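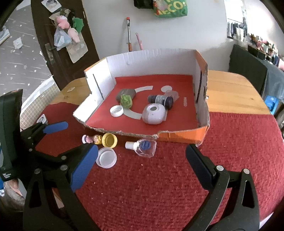
Noreen Dunne

Wiltier opens its knitting mill to visitors in March, while the winter orders are being sampled and the floor is quieter than usual. The site is at the bottom of the hill in Grorbridge, ten minutes on foot from the station. Entry is through the former dye house. Dyeing moved to an outside contractor some years ago, and the drains and floor channels are still in place.

Tours leave at 9:30 in the morning and 1:30 in the afternoon. I took the morning one. Groups are limited to 14, and closed shoes are required. Ear protection is handed out at the second door and needed only on the machine floor. The meeting point has a light wooden table with a red knitted cloth over part of it and a cardboard box of odds and ends for visitors to look through before the start.

Yarn store

The tour follows the order of production, so the yarn store comes first. Yarn arrives on cones in returnable crates and stands for two days before it is used, so that the moisture content can even out. The room is held at 65 percent relative humidity. Each crate carries a lot card, and lots are not mixed within one garment panel. Most of the lambswool comes from Győri, a spinner that Wiltier changed to after a run of problems with uneven twist. The guide passed around a cone from the earlier supplier and one from Győri. The difference was hard to see on the cone but plain in the two test swatches, where the older yarn leaned to the left in every course.

All incoming yarn is rewound and waxed. The winder runs the yarn past a solid wax disk, which lowers friction at the needle. A worn disk should be replaced when it gets down to the thickness of a coin. I asked whether the wax affects later finishing. It washes out in the scour, and if it does not, the milling step gives patchy results.

Machine floor

The flat machines are in two rows with the carriages running parallel to the windows. All of the newer ones are Zodent machines, in 7, 12 and 14 gauge (needles per inch). The older machines at the far end are kept for coarse work and for replacement panels on discontinued styles. Their patterns are still stored on punched steel cards, filed in a cabinet by the door.

We watched a 7 gauge machine start a back panel. The sequence was a waste section, a draw thread, the rib, a transfer of stitches to the front bed, and then the plain body. Takedown is by rollers below the needle beds. The operator adjusts takedown tension by feel for the first panel and then enters the setting so that the remaining panels in the lot match. Panel length is checked after resting, with the panel laid flat, and never straight off the machine. Fabric fresh from the rollers measures long.

Needle breakage was a popular question. A broken latch shows up as a vertical ladder and the machine does not always detect it. The floor supervisor's rule is to inspect the first panel of each lot over a light table and one in every five after that. A needle takes a minute or two to change. Finding the right one takes longer.

Linking and finishing

For me this was the most useful part of the visit. Collars are attached on dial linkers, round machines with a ring of points facing outward. The operator runs each loop of the collar onto its own point, then the matching loops of the body, and the machine chains through both. At 14 gauge the loops are very small. The trim I watched had 200 loops to place, and the operator did it without looking up. Training takes the better part of a year. There are unfilled places, and the guide did not hide that this step sets the output of the whole mill.

Scouring and milling are done in a side-loading washer with a capacity of 90 pounds. Lambswool gets a short wash to remove spinning oil and wax, then a milling cycle timed by the minute. The finisher pulls a test piece and compares it by hand with a reference swatch. Two reference swatches were on show, one correct and one milled for three minutes too long. The second had lost most of its stitch definition and noticeably shrunk in width.

Pressing is by steam on a vacuum table, over flat metal forms. Forms are sorted by size and style, and the rack takes up most of one wall.

Mill shop

The shop sells seconds and end-of-lot cones. Seconds are marked with a loop of contrasting thread at the fault, which is a sensible system and saves a lot of searching. Cones are priced by weight, with a minimum of 200 grams. They are sold still oiled, so a swatch should be washed before any gauge calculation. I bought two cones of gray lambswool, waxed, for use on a domestic machine. They have knitted well so far at a slightly looser tension than I would normally set.

Practical notes

The tour lasted a little under two hours. There are stairs between the linking room and the finishing room, and a goods elevator can be used on request. Photography is allowed everywhere except the sampling office. There is no café on site. Toilets are next to the yarn store. Parking is limited to the lower yard, and the gate to it closes at 5:00.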